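Week 5 handout: Household work and the numbers that skip it

Bring this to section. Last year's class left 100 copies on the radiator, where they learned nothing.

**1. What counts as output**

Pay a laundry to fold your clothes and the economy grows. Fold them yourself and it sits there, unimpressed. National accounts mostly follow the money, and unpaid chores leave no receipt.

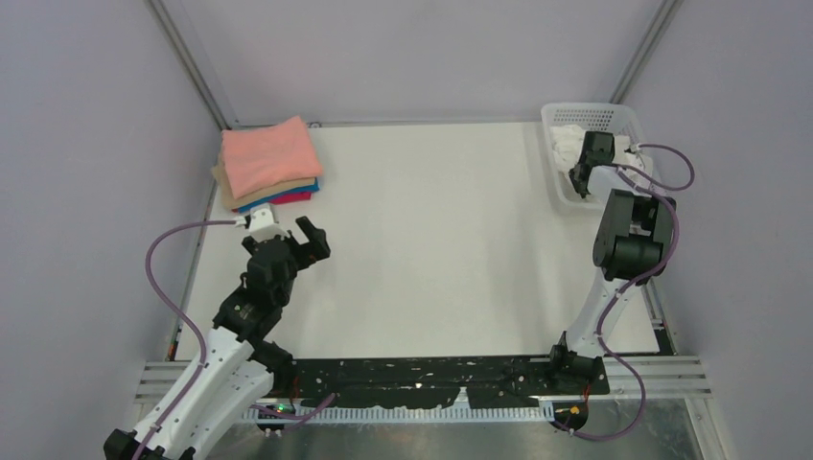

One student objected last term that if folding counts, then so does brushing your teeth, and where does it stop? The usual answer is the third-person test: could you hire someone to do it for you and still get the benefit? Folding passes. Tooth brushing is a gray area, and sleeping fails, sadly.

**2. Putting a price on it**

Take the made-up town of Noonan – 300 households, each doing $900 of unpaid chores a month.

- *Replacement cost:* what you'd pay a hired hand at the Wimach agency.
- *Opportunity cost:* what you'd have earned at your own job in those hours.

The second method says a surgeon's folded towels are worth more than yours. Try telling that to the towels.

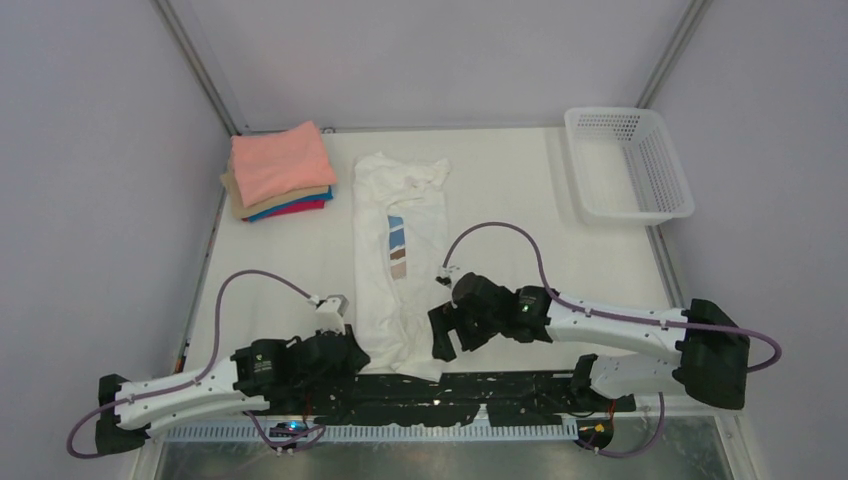

A note in the margin of the shared copy asks whether a slow folder adds more value than a fast one. By hours worked, yes. Output methods pay by the pile and avoid this, but somebody has to count piles.

**For next time:** Read the Pramon chapter, skip the appendix. Problem 4 has a typo: the wage is hourly.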